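Robots in the Laundry Round: What Changes for the Staff?
Student project report, 13/05/2025
Azra Georgiev and Joonas Väisänen

1. Why we picked this

My aunt cleaned serviced apartments for years, so when Limside (they look after furnished rentals) said we could come and hang out with their housekeeping crew, I said yes before Joonas had even read the email! We talked to five people on the crew and spent a lot of time just watching and getting in the way.

2. The job we looked at

We stuck to one chore, picking up clothes in the living room and getting them into the basket. It sounds tiny, but in a big apartment it's a lot of bending, and everyone we talked to brought up their back or knees at some point (Elsa Suominen brought up both). The robot works at floor and sofa height, with the basket close by. 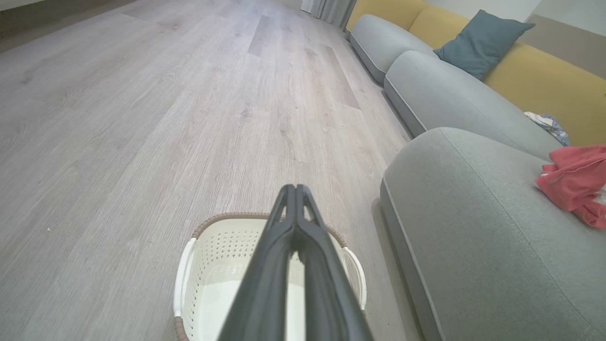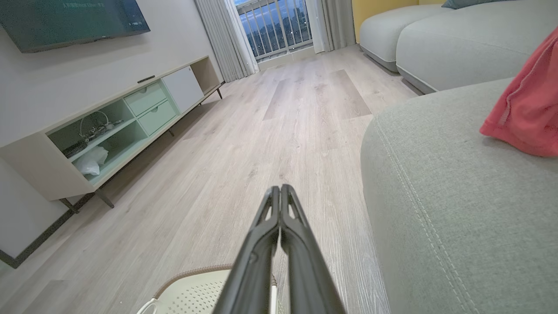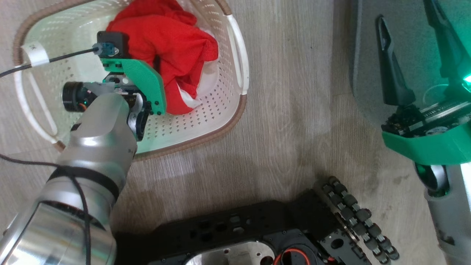 Laundry basket and robot in the living room.

3. What the crew told us

Elsa likes having one less thing to bend for, but she misses working in pairs – now her partner is often in the next apartment and she has no one to chat with. Lahcen Farouk got trained on the robot, and people call him over whenever it needs a hand. He enjoys that part a lot, though his job title and his pay are still the same, and he'd like that fixed by September.

We also asked who gets blamed if a guest's sweater goes missing. Three people gave us three different answers, so we told the supervisor, Ville Aaltonen, and he's writing up a rule.

4. What we'd do differently

Talk to the night shift too. And ask about pay earlier, it was the thing people most wanted to discuss and we left it for the last eight minutes.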